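How do you keep a duvet from bunching up inside its cover?

Asked in Home & Laundry > Bedding
Viewed 2915 times
2 answers marked helpful

I finally switched from a top sheet and three blankets to a single duvet with a cover and I am completely in love with it. Making the bed takes no time at all and I sleep so much better. BUT (you knew there was a but) by the middle of the week all the filling has slid down to one end and I'm lying under two layers of thin cotton with a giant lump on my feet.

Details, in case they matter. The duvet is a Lopes down alternative, queen size, and it has little fabric loops at the corners. The cover is from a different brand and has no ties inside, just buttons along the bottom. It's plain cotton, 200 thread count, and I've washed it maybe a dozen times. The duvet itself has only been washed once, in September, and I think the bunching got worse after that but I could be imagining it.

I've tried safety pins. They worked for two nights and then one popped open and got me in the ankle, so no more safety pins please!

Also, is there a trick to getting the thing into the cover without crawling inside it? I'm short and it takes me forever.

Comments on the question:

Do you and a partner share it? Two people pulling in different directions makes it ten times worse.

(Asker) Just me and a very large dog, who does pull.

Answer 1 (marked best by asker)

Oh, I love this question, because I fought with the same thing for years and now I'm the person in my family who gets called over to do everyone's duvets.

You already have the hard half of the solution, and that's the loops. All you need is something on the cover to tie them to. Get a length of cotton twill tape, the flat kind, half an inch wide. Cut it into pieces 13 inches long, one for each corner. Turn the cover inside out, fold a piece of tape in half, and sew the fold right onto the seam at the corner. Go back and forth over it several times by hand, it doesn't have to be pretty. Now you have two tails at each corner. Run one tail through the loop on the duvet and tie a bow. Not a knot, a bow, or you'll be cursing me on wash day.

If you've got a king or a really heavy winter one, add a tie halfway down each long side too. That makes 6 in all and the duvet will not go anywhere, dog or no dog. For the side ones you'll have to sew a loop on the duvet as well. Stitch it to the bound edge only, never through the filled part, since the needle holes let the stuffing work its way out.

Check the size while you're at it. Spread the duvet flat on top of the cover. If the cover sticks out more than a couple of inches on every side, no amount of tying will make it feel right. "Queen" means something different to every company and I have been burned by this more than once. A duvet that's a tiny bit bigger than its cover is lovely, it fills the corners and looks like a cloud.

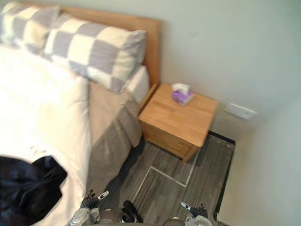
White duvet and checked pillowcases on the bed.

Now, getting it in. Try the burrito way, it's so much fun the first time it works!

Turn the cover inside out and lay it flat on the bed with the opening at the foot. Lay the duvet on top, lined up with it. Tie all your corners to the loops now, while everything is out in the open where you can see it. Start at the head of the bed and roll both layers together toward the foot, nice and snug. When you get to the end you'll have a long roll. At each end of the roll, reach into the opening of the cover and turn it around the end of the roll, like you're turning a sock. Button up the middle, then unroll the whole thing back toward the pillows. It comes out right side out with the duvet inside. One catch with this method: the two corners at the opening can be awkward to tie ahead of time, so I leave those and do them last through the gap before I button.

Being short is no problem because you never lift anything over your head. I do mine kneeling on the floor half the time.

About the wash in September, you might be right. Down alternative gets clumpy if it isn't dried all the way through, and then the clumps drag everything with them. Put it in a big dryer on low with a few clean tennis balls. Take it out every half hour and break up the lumps with your hands, then put it back in. It should feel the same thickness all over before you call it done. If your dryer at home is small, take it to a laundromat, because a queen needs room to tumble.

Comments on this answer:

(Asker) I did the twill tape last night while watching TV and then the burrito roll this morning!!! I shrieked. It's like a magic trick. Thank you so much.

Can you use ribbon? I have a ton of ribbon.

(Answerer) Satin ribbon is slippery and the bows come undone. Grosgrain would be fine.

My roll came out twisted the first two times. What fixed it was rolling tighter and making sure both ends were turned the same way. Just in case anyone else ends up with a pretzel.

Answer 2

If you don't sew, get duvet clips! I use the Clakometti ones, they're little two-part things, one half goes inside the cover and the other half outside, and they snap together with the corner of the duvet caught in between. No pins, no points. Mine have been on for over a year. You do have to take them off before washing and I keep them in a mug on the dresser so they don't wander off.

They won't help if the filling is sliding around inside the duvet itself. For that you want one with stitched squares (baffle box or sewn-through). Mine is a Dratico with sewn-through boxes and it stays put so well. The old one I had was just long channels and all the stuffing ended up on the floor side of the bed every single night.

Also give it a good shake from the foot end each morning, holding two corners. Feels great, wakes you up.

Comments on this answer:

Do the clips poke you?

(Answerer) I can't feel them, but I don't sleep with my face on the corners either.

Answer 3

just use a blanket. we had a heat problem with duvets in general so we went back to quilts, you throw the whole thing in the wash and its done. no cover no ties. we got ours at the Brutgate outlet and love them

Comments on this answer:

Doesn't answer what was asked, but I do love a good quilt.

Related questions

How often should you wash a duvet that has a cover?
Can I sew buttonholes into a store-bought duvet cover?
Pillowcases keep slipping off at night, any ideas?
Best way to get dog hair off cotton bedding before washing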